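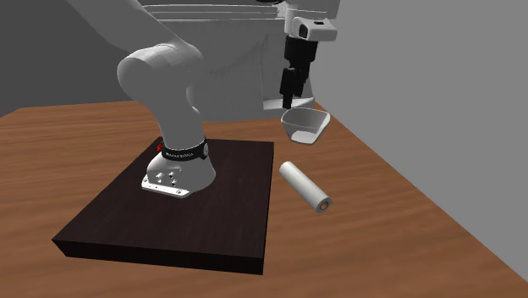
Rosalía Figueroa reckons we were lucky it was only a bowl. She told me so over the phone on Sunday, in the voice she keeps for people who have been daft but can still be taught, and then she asked me what the joint limits had been set to, and I had to admit I hadn't looked.

When joints go wrong
December
By our workshop correspondent

So let me back up a bit. I've been spending my evenings with a simulated arm for most of the autumn. The job is dull on purpose: a white arm bolted to a dark slab of a platform on a table, a bowl at the back, a white cylinder lying on its side nearer the front. Get hold of the cylinder, put it in the bowl, let go, go home. Do it enough times in software and you earn the right to try it on the real thing, which in my case lives at Dulska, a shared workshop with terrible coffee and very good heating.

The software is called Gatchalian and I'm fond of it, mostly. You give it the arm, the table and the bits and pieces, you press go, and it plays out the physics while you make tea. I'd left it running a batch overnight and the summary in the morning said 1696 attempts with 18 failures. I was thrilled! I sent a screenshot to everyone I know, including my sister, who replied with a thumbs up and a question about Christmas.

What I didn't do was watch any of the failures. Eighteen out of that many sounded like crumbs. I assumed they were dropped cylinders, because cylinders roll and I'd been dropping them for weeks.

They weren't drops. When I finally sat down and played them back, the arm did its reach quite nicely, came in over the bowl, and then the elbow joint decided it wanted to be somewhere else entirely. The fingers went down through the bowl and carried on into the table. In a simulation this looks almost funny (the hand just sinks, like someone stepping into a pond), and a moment later the physics notices that two solid things are sharing the same space and flings everything outwards. In one run the bowl left the room.

Of course I'd played them back two days too late. By then I'd already taken the whole lot down to Dulska and run it on the real arm.

It behaved for the first 20 goes. I'd relaxed enough to be eating a sandwich. On the next one the elbow did its little change of mind, the fingers came straight down, and there was a bang I felt in my teeth. Half the bowl went under the bench and the other half went past my ear. The arm, bless it, tripped its own force cut-out and stopped dead with its fingers pressed into the tabletop. I had one hand near the stop button. The other was holding the sandwich, and it was well inside the taped line on the floor, where no part of me should have been.

I wasn't hurt. There's a dent in the table you could rest a pea in.

The cause, once Rosalía had bullied me into looking, was a single setting. The arm can reach the same spot with its elbow bent one way or the other, and somewhere close to the bowl the two answers are nearly as good as each other. Our planner, a cheap and cheerful thing called Braltetti, picks whichever is nearer at that instant. Now and then it swapped halfway down. There's a limit you can set to forbid the swap, and mine was still at the factory value, meaning no limit at all. I'd also switched off the collision check between the fingers and the bowl back in the early days, so the runs would go faster, and then forgotten I'd done it.

I rang Grurnden, who look after the hardware, expecting a telling-off. The chap there was very kind and asked me to read him the fault log, and while I was scrolling he mentioned that they see this sort of thing from people who've only ever watched the successes. I wrote that on a sticky note. It has since fallen behind the radiator.

The changes I've made are small. The elbow limit is set, the collision check is back on, and the batches take ages now. The arm runs at a quarter speed for its first session with anything new. I stand behind the tape, both hands free, and lunch happens in the kitchen. And I watch every failed run all the way through before I go anywhere near Dulska, even the boring ones, with the sound of the kettle for company.

Rosalía wants to see the next batch herself. I've told her she can have it on Sunday, and she's already asked me to send the failures first.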